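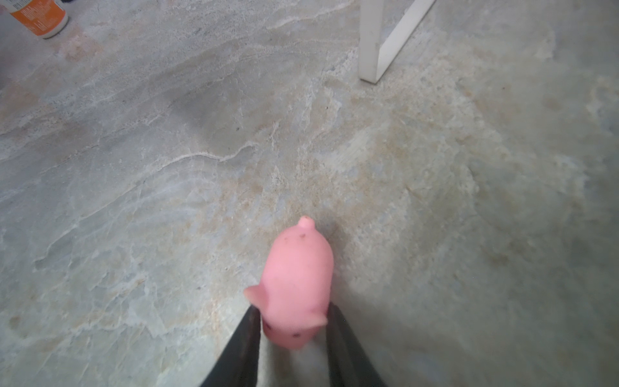

Fig. 1. Small pink rubber pig, seen from the back, with the tail at the top and the ears lower down.

Small Toys and Small Hands: Session 5, Rubber Animals
Course handout, Hivisville Evening Classes
Prepared by Fuad Kumsa

Welcome back, everybody, and thank you for bringing in so many animals last time. I had hoped for a handful and we ended up covering both tables, so this session is going to stay with the one kind, the plain rubber farm animal, and we'll leave the wind-up ones for later in the term.

Keep Fig. 1 beside you while you read. I like starting with a pig because there is so little to it. It has a plump oval body, two triangular ears, a stubby knob for a tail and a dot for an eye, and a child of two will still tell you what it is from across the room (mine used to shout it). Try the same thing with a rubber sheep and you will find the maker has had to work a good deal harder.

Looking at the surface

Most of you wrote "good condition" on your sheets in October, and I'd like us to get a little fussier than that. Our pig has a matte, even pink all over, but there are faint scuffs scattered across the body and two tiny dark specks on the back, just below the tail. Are they marks in the rubber, or bits of dirt? I would not want to say from a picture. Write "two dark specks, cause unknown" and come back to them when you have the toy in your hand and a damp cloth nearby.

Please do use that order: look, write, then wipe. I cleaned a whole box of Kisis farm animals once before making any notes, and I have been sorry about it ever since — there were old pencil marks under some of the feet that might have told us which set they came from.

Cleaning

Lukewarm water, a drop of dish soap and a soft cloth will do for nearly everything. Mix one small spoonful of soap into 300 ml of water and go gently. Work around the ears with a cotton swab, and go lightly over the eyes, where the color is often only painted on. Check underneath for a hole before the toy goes anywhere near a bowl, as a hollow one will fill up and take days to dry. Stand it on a towel overnight, away from the radiator.

If a speck stays put after two gentle tries, leave it alone. An old toy is allowed a few marks, and scrubbing will put a shiny patch on a matte surface that you can't take off again.

Storing

Rubber toys kept pressed together can stick and pick up each other's colors. Wrap each one loosely in plain white tissue, and keep the ears free so they don't dry out bent. The Adugna boxes in the supply closet have 13 compartments and suit anything pig-sized. The Giten reading room has kindly let us use a shelf for the teaching collection, now more than 100 pieces, and you are welcome to borrow from it as long as you sign the book.

For next time

Choose one rubber animal at home and fill in a condition sheet before you clean it. Half a page is plenty. Bring the sheet and the animal, and an old towel if you have one to spare, because we were short of towels last time and I ended up using my scarf.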